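3.2 Household survey and local identity

Kevaswood was joined to the neighbouring parish of Rowlands when the district boundaries were redrawn, and the two have shared a council ever since. The older name survives in the primary school, the cricket ground and most postal addresses. We wanted to know whether residents still thought of themselves as living in a separate place, and whether this had any bearing on how they used shops and services.

Forms were sent to all 2171 households on the council's address list in January, and 1425 were returned. Returns were lowest on the newer streets south of the railway, where many homes are let on short terms. Two of the authors (Meredith and Sarpong) also held interviews at the library and the medical centre. Interviews were open-ended and most lasted under half an hour.

People who had lived in the township for a long time nearly always gave Kevaswood as their home. Newer arrivals were more likely to name the nearest large town, or the county. Age made less difference than we had expected once length of residence was taken into account. Figure 4 is referred to again in Section 5.
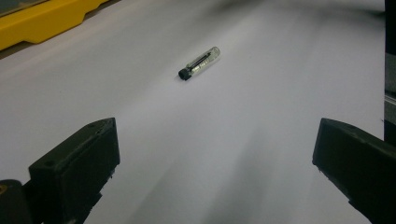
Figure 4. Small capped glass vial, lying on its side.

3.3 Use of shops and services

Households naming Kevaswood as their home did more of their weekly shopping on the high street. They were also more likely to have been to a council meeting, though attendance was low in every group. Vaughan and Beddoe found much the same pattern in their earlier work on parish mergers.

Travel to work did not follow this division. Commuters from both former parishes used the same station, and their main complaint was parking. Answers on schools are treated separately in Section 4, as the form did not ask which school each child attended.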